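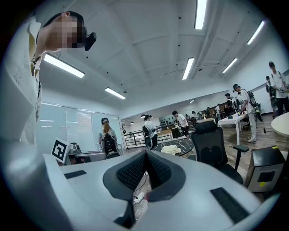

Lighting of shared workrooms

The lighting of a shared workroom is the arrangement of lamps, windows and blinds which makes a large common room suitable for work. Such rooms are often found in older office and trade buildings, where one open floor is used by many people at the same time.

Ceiling

In many workrooms the beams of the ceiling are left exposed, and the parts between them form shallow recessed bays. Painting beams and bays white is a common practice, as a white surface sends more light back into the room. Long fluorescent tubes are placed in several rows or spread over the bays. Small fixtures and sensors are mounted on the same surface, often in black, and cables may cross the ceiling openly.

The tubes are usually switched in groups. In the Plattner building at Drarau, which has 13 such groups, the row next to the windows can be turned off alone on bright days. The upper floor of this building was relit in May, and the older tubes were kept only in the corridor.

Windows and blinds

Tall windows bring daylight deep into a room, but direct sun makes glare on desks and screens. Translucent blinds in a pale colour are therefore preferred to dark ones. They soften the daylight and do not shut it out — the room stays usable without all lamps being on. Blinds of this type collect dust at the lower edge and should be brushed before they are washed.

Floor and sockets

A wooden floor gives a warmer reflection than grey carpet, although a strong varnish can produce bright spots. Where wall sockets are few, power strips are laid on the floor. The house rules of the Grirkard workrooms allow a cable to lie free for 5 metres at most, and strips may not be connected one to another.

See also

Daylighting; Fluorescent lamp; Window blind; Gidari (workroom association)

Last edited 9/24/26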